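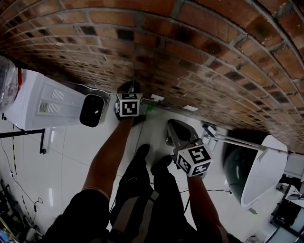 I have now read four articles telling me that limewash lets an old house "breathe," and I'd like one of them to say what that means. Freya Tapley swears by the stuff. She did her hallway in Flalcombe in March and says the air feels different. Maybe it does. She also had the windows open for 2 weeks.

My doubts are mostly with the people selling it. The man at Cairns told me a tub would cover the whole stairwell and last 11 years - when I asked where the number came from, he went to find a leaflet. The leaflet said nothing about years. It did say "heritage" five times.

Kirstin Rutherford used plain matte paint on the same kind of plaster and hers looks fine to me. Ask again after a couple of winters, says Freya, and fair enough, I will.

For now I've bought the smallest tub they had and put two coats on the wall behind the coat rack. It's chalky and it comes off on my sleeves. The stairwell can wait until I've heard from someone who doesn't own a paint shop.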